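4.2 Baskets, trays and the surfaces they sit on

We turn now to the containers themselves, which proved a far richer subject than we had hoped when the Drollham survey was planned. Open baskets are so ordinary that household studies tend to fold them into a single line for "other storage". Our households did not treat them that way at all. Of the 2,031 containers logged across the two survey rounds, the open basket was the one people had most to say about, and the one they were most likely to have moved between the first round and the second.

A word on terms. We use "basket" for any open, woven container without a fixed lid, whatever it is woven from. "Tray" covers open containers with sides lower than the width of a hand. Boxes, tins and crates are dealt with in Section 4.3. The coding sheet followed the Jemow scheme with one change: we recorded the surface a container stood on as well as the room it stood in. This small addition turned out to be the most useful thing on the sheet, and we would warmly encourage others to adopt it.

Three uses came up again and again. The first we call the landing basket, which takes whatever is in the hand when a person comes through the door – keys, post, gloves, a dog lead. The second is the sorting basket, filled during a tidy and emptied at the end of it, often in another room. The third is the resting basket, which holds one kind of thing for a long time and is seldom looked into. Wool was a favourite here, and so were charging leads. Many baskets drifted from one use to another, and it was a delight to follow some of them. One began the study as a sorting basket on a landing, spent the summer under a hall bench full of sun hats, and was back on sorting duty by the second round.

Shape mattered more than size. Householders liked sloped sides because a hand goes in easily and the contents can be seen at a glance. They liked straight sides when the basket had to go on a shelf next to another one. Round baskets were praised for their looks and grumbled about for the corners they waste. Several people told us, with real feeling, that a basket too deep to see into "eats things", and we have kept the phrase as a working label for any container whose bottom layer its owner could not name.

The surface brings in a second set of choices. On a shelf, a basket is usually pulled forward by its front edge and used like a drawer. On a floor, it is used from above and tends to be pushed with a foot. On a desk or table it has to share space with work, and its distance from the front edge becomes a matter of daily negotiation. Too near, and it is in the way of the elbows. Too far back, and things are dropped beside it. Ogunleye households, the group with the smallest rooms in our sample, were especially inventive here and often turned a basket through a right angle when they sat down to write.

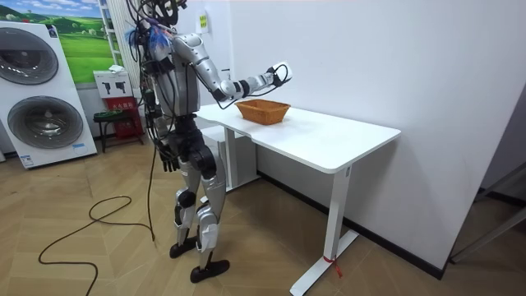 Figure 7. Woven basket on a white desk.

Desk baskets deserve a closer look, as they were the most often adjusted of all. Their owners spoke of a "good spot" and could usually point to it without thinking. The position in Figure 7 is close to what many of them described: near the middle of the desktop and a little back from the front edge, with the rim open to a reach from the side. The basket there is rectangular, with the sloped sides our households favoured, and it is empty, so the whole shape can be taken in before any contents come into the discussion. With the desk against the wall, nothing can be put in from behind, and every reach has to come from the front or the ends. We found the same limit in most of the home desks we visited, and it goes a long way towards explaining why the far side of a desk basket fills last.

Emptying followed its own rhythm. Landing baskets were cleared when they overflowed, sorting baskets when the tidy was done, and resting baskets hardly ever. Desk baskets were cleared before visitors came. The Traritura diaries, kept by 30 of the households through June, let us see this day by day, and they form the basis of the next section.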